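Home Explore Notifications Lists Profile

2019-03-10

OK, I have news and I've been sitting on it all week. Nesasel, our little two-person IT shop, just got its certification as a woman-owned small business!! My business partner and I are over the moon.

A few people asked what the certification does for us. Mostly it means we can bid on set-aside contracts that we used to read about and close the tab on. It doesn't hand you any work. You still have to write the proposal, and wow, do you have to write the proposal.

The application packet came to 39 pages once we had everything scanned. Articles of organization, tax returns, resumes, the operating agreement (which we had to amend, more on that in a sec).

The amendment! Our operating agreement had one old clause that let an outside adviser break a tie. It was left over from a template and we had never used it. Reviewers want to see that the owners really run the place, so out it came. If you're applying, read yours line by line before you upload it.
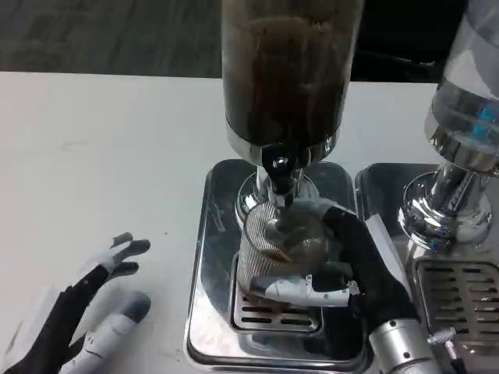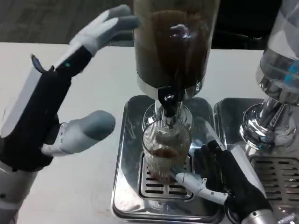 Next thing on my plate is the capability statement. One page, front only. I've rewritten ours four times and I finally love it. The trick for me was cutting every sentence that could have been about any other IT firm on earth.

What stayed in: help desk for small public offices, records cleanup, and moving old shared drives into something people can search. That last one is my favorite kind of work. I could talk about folder naming for an hour and I have!

We're also teaming with Grendance on a bid for the county library system in Cerkthorpe. They're the prime, we're the sub, and we'd take training and knowledge management. They've been so generous with their templates and their time.

Matei (the accounting package, for those who don't know it) now tracks our hours by contract, and I'm weirdly thrilled about that. Clean timesheets from day one. Past me kept them in a notebook.

If the bid goes our way, work would start in August, and we'd be hiring for the help desk before then. I'll post the openings in this thread.

And if you're stuck on your own packet, send me a message. I still have my checklist and I'm happy to share it.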